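Open day at the Gustgate, Brukstead

The Gustgate has been closed to the public between seasons, and in February the theater opened its doors for one afternoon so ticket holders could look around before the spring concerts start. I booked a free slot for 1:30 and drove over from Sequeira, 49 miles each way.

You enter by the side door on the river side. The box office was open and selling for the spring program, with a line that went back to the stairs. Tours left every half hour. Mine was led by Custódio Tavares, who has run the stage crew there for years and had worked a full week of load-ins before the open day. He doesn't talk much, but he answers what you ask.

We started in the main hall. The floor seats come out for standing shows, and the crew had left half of them in so we could see both layouts. The balcony seats stay. Sight lines from the sides of the balcony are worse than the seating chart suggests, and I would pay the extra for the center block. Row A has a rail right at eye level if you are short. Tavares said the rail height is set by code and won't change.

After that we went up to the lighting bridge. There are 84 steps and no elevator, which was mentioned on the booking page but in small type. Two people in our group waited downstairs. From the bridge you look straight down on the stage, and you can see how little room there is in the wings. A band with strings has to store its cases in the hallway. The touring version of the Olico show, which was here last fall, needed 102 lighting cues, and all of them were run from a desk at the back of the hall.

The backstage part was shorter than I expected. We saw two dressing rooms, the laundry and the loading dock. The larger dressing room has a shower and a piano that was out of tune. Posters from old shows run along the corridor, most of them signed - the glass makes them hard to photograph.
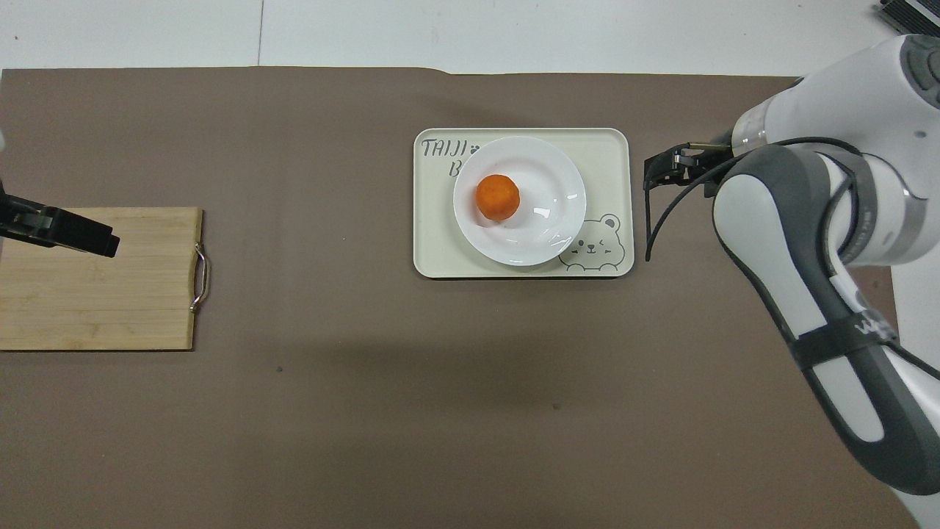

The spring tickets were my other reason for going, and I sorted those out in the cafe once the tour was over. Seats for the acoustic night were $50 in the center block, with no booking fee if you buy at the counter. My daughter came for the bear more than the music, the winking one drawn on the corner of the cream tray, and she would like it known that it has round ears. Coffee was fine. The cafe will open an hour before each show.

Parking is free behind the building until 5, then it switches to the evening rate. The next open day is planned for after the summer break, and the box office is taking names for it now. Wear flat shoes if you plan to do the bridge.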